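Bedroom tidying demos, who else is collecting?

wullow_bench
Posted Aug 25, 2019
288 episodes in and I'm loving this! Same bed, same white tray, hand-held gripper, small accessories. My worry is the fluffy pink stuff.
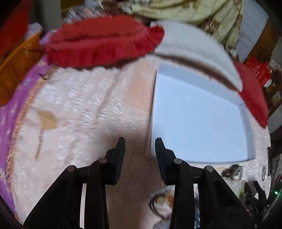
Do you keep the soft backgrounds in, or start on a bare table?

Cường Lưu
Keep them! Our first 1055 were all on one plain desk and the model went to bits on a duvet.

osari7
Disagree. Get the grasp right on a table first, then add the mess.

wullow_bench
Hmm, I'm with Cường, bedrooms are half the fun. The bracelets are brilliant too, they never lie the same way. 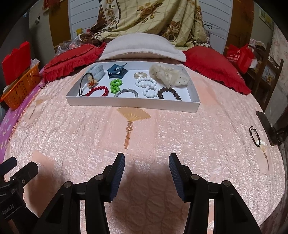
Tray on the pink bedspread, hair things and bracelets

osari7
Lovely, but I'd still split the scrunchies into their own set.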